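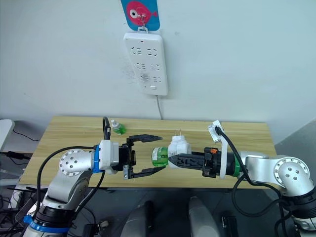 The power strip is on the wall and I am a happier woman

Okay so I know I promised the pantry post. The pantry post is coming, I have the photos of the shelves and everything, but I spent most of last weekend on one little corner of the back room and I want to talk about it while I'm still excited.

If you've been reading for a while you know the back room. It's the one with the pale wood table (we call it the Urska table, after the name on the box it came in, and now it just has a name like a cat would) and for two years the power strip for that table lived on the floor. Under it, behind it, wherever it felt like. Every time I needed to plug something in I was on my hands and knees with my cheek against the wall, feeling for a socket with one finger. I've vacuumed up a paper clip, a bread tie and part of a crayon from back there. One time I turned the whole thing off with my knee and didn't figure it out until my phone was dead the next morning.

So it's up on the wall now! Vertical, over the table, right where my hand goes. The cord drops straight down behind the back edge and that's it, that's the makeover.

The hook, since three of you are going to ask

It's a stick-on hook. Clear plastic, on a blue card with a big pink cartoon fish on it. I did not go looking for a fish. I went into Enriquez (the hardware store on the corner, not the bakery, Worniseck has both and they are not related) and asked for something that would hold up a power strip without a drill, and the choices that day were the fish or a sunflower. I stood there for way too long. Teresa Tully was in line behind me with a bag of potting soil and she said "fish, obviously," so fish.

I like him a lot. He has a round white eye and he looks a tiny bit alarmed, which is also how I look in most pictures.

Now, the wall. I wiped it down first with rubbing alcohol and let it dry while I ate lunch. Then I stuck the card on, pressed it hard with the heel of my hand, and left it overnight with nothing on it. I'm impatient by nature so leaving it overnight nearly killed me. My first try at this was back in November with a different hook and I gave it maybe ten minutes before I hung the strip. It came down in the middle of dinner with a bang that sent the dog into the bathtub.

You'll notice the gray smudgy marks next to the strip, kind of on the left. Those are not coming off. I've tried dish soap, baking soda paste and one of those white sponges, and all I've managed to do is get to know them really well. There was somebody else's desk against that wall before we moved in, that's my theory. I do have a can of the wall paint in the garage but it's from the old owners and when I opened it there was a skin on top like pudding. So the smudge stays for now. Amado Magbanua next door says hang a picture over it, and he may be right, but a picture right beside a power strip seems fussy to me. I'll think about it.

Why vertical

Mostly the width. I tried holding it sideways first and it looked like a shelf that forgot to be a shelf. Up and down it takes hardly any room, and the sockets come in pairs, three rows of them, so you can reach whichever one you want without moving anything. The switch ends up near the bottom, which I was worried about (see: knee) but at that height the only thing that could bump it is an elbow, and so far it hasn't.

It does hang a bit loose, I'll say that. It's on one hook at the top and nothing at the bottom, so when you push a plug in the whole strip wants to swing around on you. What works for me is putting my other hand flat against the side of it and pushing with the plug hand. Two hands, slow. Same for taking things out. If you yank, you're going to end up holding the fish.

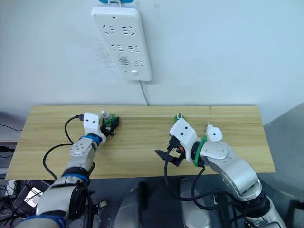 And that matters more than I expected, because the main thing I plug in over that table is chunky. A phone charger, fine, anyone can do that. The mosquito thing is a different story.

Let me back up. We have mosquitoes. We have them pretty much any month the window is open, and the back room window has to be open or it smells like the dog. My mother lives 2,460 miles away and when I complained to her on the phone she did not ask how I was, she just said "get the plug-in one with the green bottle," like I'd called a help line. She has used them since I was little. There was always one going in the hallway of our apartment, and for me that faint sweet smell means it's bedtime and somebody else is in charge of the doors.

So I got the plug-in one with the green bottle. You know the kind, a white heater that goes in the outlet and a little bottle of liquid that screws in underneath. When the strip was on the floor I kept it in the kitchen, where it did a great job of protecting the toaster. Now that there are sockets up off the floor I can run it in the room where I sit and get bitten. Marvelous. I should have done this ages ago.

A few things I worked out by getting them wrong first.

It has to be upright, with the bottle hanging down. I know that sounds obvious. But depending on how the slots are set on your strip, the thing can want to go in sideways, and then you've got a bottle of liquid lying on its side. Turn the strip or pick another socket. Look at the slots before you start shoving.

It also takes up more room than its plug. On mine it spreads toward the neighbors, so I don't count on putting anything fat in next to it. A skinny lamp plug would probably be fine.

Don't hang anything over it. It's a heater, a small one, but still. I had a dish towel on a nail there for about a day before Nokuthula Mabaso, who came by for coffee and reads instructions for fun, moved it without saying a word and sat back down.

And I turn mine off when I leave the room for the day. The switch on the strip makes that so easy that I even remember to do it. Check your own box for what it says about pets and little kids and open windows, please, I'm a lady with a blog.

Anyway, after all that I was feeling pretty smug, and then the heater came out of the kitchen drawer looking like it had been to war, so there's a second half to this.

Part two: cleaning the thing you plug in
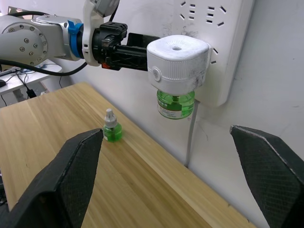
Marites Ignacio
5 Mar 2026 | Filed under: Back Room, Small Fixes | 4 comments

White plastic! Who decided everything that lives on a wall should be white plastic? The heater has gray smudges and dusty patches, worst down toward the bottom on one side, and the strip has its own scuffs on the face. Once both of them are up at eye level you can't pretend you don't see it.

I'd already done one round of cleaning on it and I'm telling you there is more to go. The ribbed part around the middle is the worst. Dust gets down in the grooves and sits there, and a cloth just skates over the top. I've ordered myself a soft toothbrush for the job (fine, I took one from the guest bathroom) and I'm going to go around the ribs with it dry.

My routine, for anybody who wants it. Unplug it, leave it alone for a good long while so it's cool, and unscrew the bottle and stand it somewhere it can't get knocked over. Barely damp cloth on the outside only, never near the prongs, and I stay away from the little vent hole on top completely. Then it sits out on the table until I'm sure it's dry. The bottle gets a wipe too, mostly around the neck, but go easy on the label if yours is paper. Wash your hands after. The strip I only ever wipe with it unplugged from the wall, and only with a dry cloth.

As for the liquid, the bottle I've got going is lower than I thought it was. One nice thing about the see-through green is that you can tell from across the room. I used to write the start date on a piece of tape on the bottom and then never once looked at it. Now I just look up from what I'm doing. Arnel Bañez asked on the last post how long a refill goes, and I'm sorry, I don't know, it depends on how many nights you forget to shut it off. I buy two at a time and when I open the second I put it on the list.

I did think about getting a new heater, since they aren't expensive and this one is never going to be truly white again. There was one at the Flulter outlet in a sort of butter color that I picked up and put down twice. But this one works for us and I've got a whole drawer of things I replaced just because they were ugly. I'd rather put the money toward paint.

Which brings me to the paint. If anyone knows how to match an old wall white without cutting a chunk out of the wall, I'm listening. The wall is a white with some gray in it, and it has scratches over on the right side too that I only found when I was up close with the cloth. The lady at Enriquez handed me a fan of 200 whites and wished me luck. I've got six of the chips taped up in the hallway and my husband has walked past them for a week without a word.

Still to do in that corner: something at the bottom of the strip so it quits swinging (a second hook? a dab of that putty stuff?), a tie for the cord where it goes down behind the table, and the toothbrush job. The pantry post is next, I swear, unless the paint chips win.

Tell me what's plugged in over your table. And if you've got the sunflower hook, I want to hear how it's holding up.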